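Kitchen software tips: thin sticks

Chopsticks are hard on a perception stack. Lay them out on the counter with gaps between them before you ask the detector to pick one. Two that touch often come back as one wide object. On a striped cloth, turn the edge filter down or the stripes get boxes too.

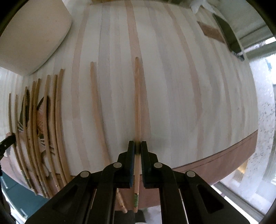
Set the grasp planner to close across the shaft, and cap the closing speed at 3 for the first runs.

Shiny pots and lids leave holes in the depth map. Mask the stove before planning.
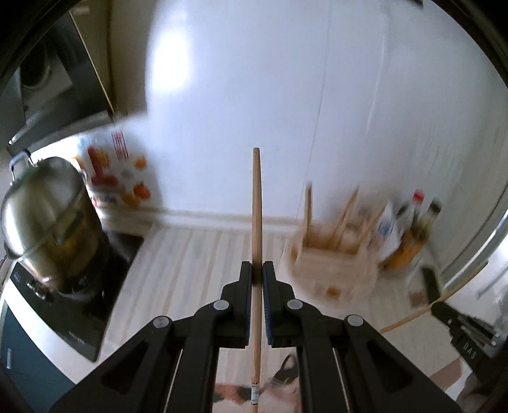

Save the mask with the room name. Keep the last 1000 log lines and clear the rest in January.

Updated 27 September 2019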